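Week 11: Private presses and who ends up with their books
Notes for April 26, 2023

Okay, picking up where we left off with the Lehner collection. I promised I'd say more about how a private library turns into a public one, and I ran out of time (again!), so most of it is written up for you here.

Lehner started out buying cheap almanacs, then moved to fine bindings, and by the end the catalog ran to 1,748 items. What I like about the catalog is how grumpy it is. There are notes on bad repairs, dealers who overcharged, a calf binding "ruined by polish." Please read the first 20 entries before class and pay attention to the provenance lines, even the boring ones. A bookplate, a shelf number in pencil, a price code inside the back board – those are your evidence for where a book has been.

The second reading is on the Baltano Press. It's a small outfit that printed 38 titles, all by hand, mostly in editions of 65 copies. I'm a little obsessed with their paper, so stop me if I go on too long. The Gasis Library has the only full run that I know of, and we'll be looking at how they got it: part gift, part purchase, and one long argument over shipping costs.

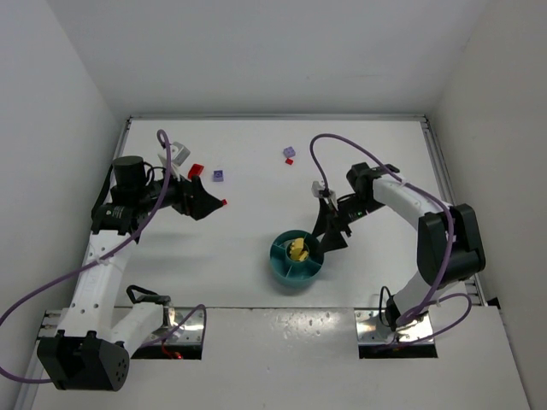 Two robot arms over a white work surface.

Back to terms, because the quizzes were shaky on these. "Edition" means all the copies printed from one setting of type. "Issue" is a batch within that, put out on purpose as its own thing, say with a new title page. "State" covers the smaller differences, like a typo fixed halfway through the print run. If you're stuck, write down what differs between your two copies first and pick the word afterward.

Your short paper is due the first week of May. Choose one book from the Brarkonow sale list and trace its owners as far back as you can. Gaps are fine, just tell me where they are and what you tried. Four pages, footnotes please, and bring your draft to office hours if you want me to look at it.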